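Oiling wooden boards and other kitchen wood – your questions

I get the same emails about wood care pretty much every month, so I finally put the answers on one page. I run the little Grotora workshop in Illidville and I oil a lot of boards, so ask away if yours isn't covered!

What oil should I use?
Food-grade mineral oil. It's cheap, it doesn't smell and it won't go off. I don't like olive oil for this (it turns sticky and sour after a while, and then you're scrubbing).

How often?
When the wood looks pale and thirsty. A new board gets oil once a week for the first 6 weeks from me, then whenever it asks for it.

How much goes on?
More than you'd think the first time. A 300 ml bottle lasts me ages after that, though.

Does it matter what the counter is made of?
A bit – oil can leave a dark mark on marble, so put an old towel down first and wipe up any drips right away.
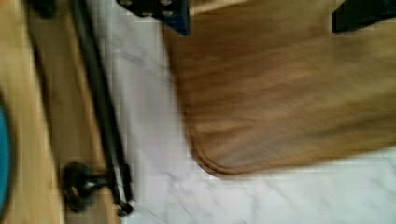
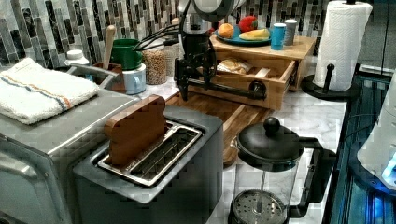
Santosh Shakya wrote in to say that he leaves the oil on overnight and wipes it off at 7 in the morning, and that his boards have never felt tacky since. I do the same now, and I'm a convert.

Can I put wood in the dishwasher?
Please don't! Hot water and a long dry cycle will warp it or split it. Warm water, a drop of soap, and stand it on edge to dry.

My board smells of onion. Help?
Coarse salt and half a lemon, rub it around, leave it a few minutes and rinse. Oil it again once it's fully dry.

Do you sell the oil?
Yes, in the Dromen tins, and the wax too. I'm out of wax until August.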